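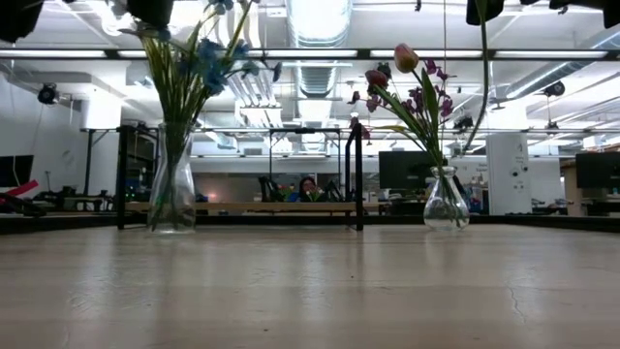 Shiuli Munasinghe wrote that she would take the skilled nursing job if the productivity number were any lower, and that several people in the thread she came from had told her the number is the whole story. She asked for other opinions before replying to the recruiter. Her full post follows.

**Two OT offers, SNF or outpatient hands. Which would you take as a second job?**

Posted by Shiuli Munasinghe

I've been an OT for two years, all of it in a school district. I like the kids but I'm losing my adult skills and want to move before November. I have two offers.

The first is a skilled nursing facility in Stondstead. Therapy is contracted out to a company called Genar. The productivity expectation is 88 percent. Caseload is mostly hips, knees, strokes and general weakness after a hospital stay. One other OT, two COTAs, and a rehab director who is a PT and carries her own patients.

The second is an outpatient clinic in Binholm, mostly hands and shoulders. It pays less. Evaluations are an hour and follow-ups are 45 minutes, and I'd be paired with a certified hand therapist for the first few months. I've made maybe four splints since school and most of them were bad.

I don't have a long-term plan. I might want to do the CHT someday but I'm not sure. Is 88 percent livable? Does it make sense to go to hands with no hand background?

---

**nghiêm_otr**

I worked under 87 percent for a little over a year, so one point off from yours. It can be done, but ask what counts. In an eight-hour day, 88 percent leaves you just under an hour for everything that isn't billable. That includes walking to rooms, waiting on nursing to finish meds, phone calls to families, and any notes you didn't finish with the patient in front of you. If the building is spread out over two floors you'll feel it.

Things I would ask Genar before signing:

- Is care plan meeting time counted against you?
- Do they average productivity over the week or look at it daily?
- What happens on a low census day? Are you sent home, and do you have to use PTO?
- Are you expected to cover other buildings, and is the drive paid?
- How much of the treatment is group or concurrent?

The fourth one got me. I was hired for one building and ended up at three of them. I put 165 miles on my car in one week and the mileage check came six weeks later.

Also ask to shadow for half a day. If they say no I'd pass. When you're there, watch whether the COTAs are taking lunch. Talk to the other OT without the director in the room if you can, and ask how long the last person stayed.

On the plus side, you'll get your adult skills back fast. Transfers, ADLs, home setup, cognition, some splinting and positioning. You'll also get practice supervising, which you probably didn't have in the schools.

---

**brackenfield22**

take the hands job. SNF will always be hiring

---

**Paula, Binholm**

I'd lean toward hands too, but I want to give you more than that.

Being paired with a CHT is worth a pay cut. To sit for the exam you need a few years as a licensed therapist plus several thousand hours of direct hand and upper extremity practice, so check the current rules and ask the clinic if they'll help you track the hours. Even if you never test, you'll learn to make a splint properly, and that carries over to nearly every adult setting.

Your lack of background is a smaller problem than you think. Most of us came in knowing the anatomy from school and not much else. Review flexor tendon zones, the common protocols for distal radius fractures, and your wound healing timelines. Get the mentoring in writing — how many hours a week, for how many months, and what your schedule looks like while it's going on. I've seen "mentorship" turn into a full caseload in the second week with the mentor at another location.

Ask about cancellations as well. Outpatient clinics often pay by the hour, and some will clock you out when a patient doesn't show. That can make the pay gap bigger than it looks on the offer letter.

If you need the money now, nghiêm's list is a good one and I'd use it. You could also take the clinic job and pick up PRN weekends at a nursing facility. Plenty of people do this, and PRN therapists tend to get less pressure over the percentage.

---

**Shiuli Munasinghe**

Thanks. I've asked Genar about the half day of shadowing and haven't heard back yet. The clinic said the mentoring is two hours a week for six months and they'll put it in the letter. I didn't ask about cancellations, so I'll call them tomorrow morning.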